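Clikasix Folding Cell, two-arm bench unit

For T-shirts and similar light garments, one at a time.

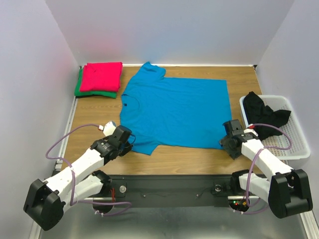 Angharad Mathias writes that her shop folds faster by hand and asks why anyone would buy one yet. On speed she is right. A practiced worker takes a few seconds per shirt; the cell averages 20 on crew-neck tees and is slower with anything bunched or inside out.

Current limits:
Arms: 2
Longest unattended run: 398 garments
Not supported: fitted sheets, hooded tops, socks
Operator needed: to load the basket and clear misgrips – almost 6 per shift in the Skurkamgate trial

Sold as a development unit. Home use is not advised. Spare finger sets ship from Stilitz.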